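House Diary, Suvton Residence
October, afternoon entry, kept by the duty supervisor

The hospitality pantry was opened at 2 and the tea service brought forward for the month's review. Mrs. Nowakowski had left the inventory sheets in the top drawer, together with her notes on the linen, which will be dealt with separately. The sheets for the glassware are complete. Those for the china are not, and the column for replacements has been left blank since the spring.

It was agreed at the last meeting of the household staff that the residence would settle on one everyday tea service and retire the mixed pieces. The blue-rimmed cups from the Mandagi room have been wrapped and placed on the lower shelf. Two of them are chipped and should not go back into use under any circumstances. Miss Tokarz has asked whether the sound ones may be given to the reading room, and I have told her that they may, provided that she signs for them.

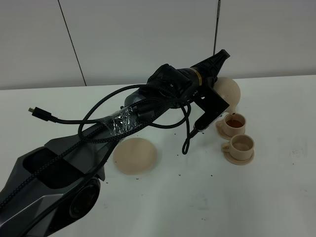 The plain beige service is to be the standard from this month onward. Ms. Kimaro and Ms. Urbańczyk both prefer it to the Hutatov pattern, which shows every mark and has handles too small for many of our older guests. I raised the question of strength, as I have on other occasions. With both cups standing on their saucers, the tea in one was a good reddish brown, while the other held only a shallow layer of something much paler, and a guest handed the second would be entitled to wonder what had been offered. The house practice remains that cups are filled a little at a time and in turn, so that the first guest and the last receive the same tea. This has been written into the pantry instructions before and will be written in again. Ms. Sikora will type the card.

On the matter of steeping, the present instruction gives no time at all. It says only "until ready," and each member of the staff has understood this differently. After some discussion we settled on 8 minutes for the dark blend when a full pot is made for the lounge. Ms. Urbańczyk considers this too long and asked that her view be recorded. It is recorded. Guests who want weaker tea are to be offered hot water in the small jug, and the jug is to go out on every tray whether or not it has been requested.

The white tables are to be wiped before the service is set out and again after it is cleared. Tea left on a white top is noticed at once, and there was a complaint in the guest book last month which I would prefer not to see repeated. Cloths for this purpose hang on the left side of the pantry door. The green ones are for the floor and are not to be brought to the tables.

Cleaning of the teapots was the next item. The instructions supplied with the old service do not apply to the new one, and I have removed them from the folder. Pots are to be emptied when they return from the lounge, rinsed twice in hot water, and left to drain before being put away.

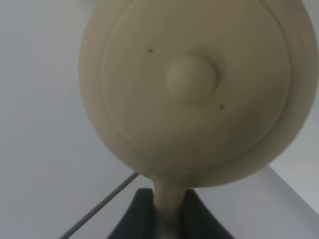

Soap is not to be used on the inside of any pot. The outside may be washed with a soft cloth and the mild liquid from Tududik, of which we have sufficient to last the winter. Ms. Kimaro reported that a scouring pad had been found in the pantry sink. It has been thrown away, and I have asked that no more be ordered.

Storage was discussed at some length. The upper cabinet is dry but too high for Ms. Sikora to reach safely, and the step stool is wanted elsewhere for most of the morning. I have decided that the service will be kept in the middle cabinet, with the saucers stacked separately and the cups in a single layer. The cake stands will move up to make room. Ms. Tokarz is to relabel the shelves.

Afternoon tea in the lounge will continue to begin at 15 minutes to four. The order for the dark blend has been raised to 30 packets in view of the autumn visitors, and the supplier has confirmed delivery to the side entrance.

Outstanding: the linen notes, the signature for the Mandagi cups, and the hinge on the pantry door, which was reported in the summer and still catches. The drawer key has been returned to the office hook.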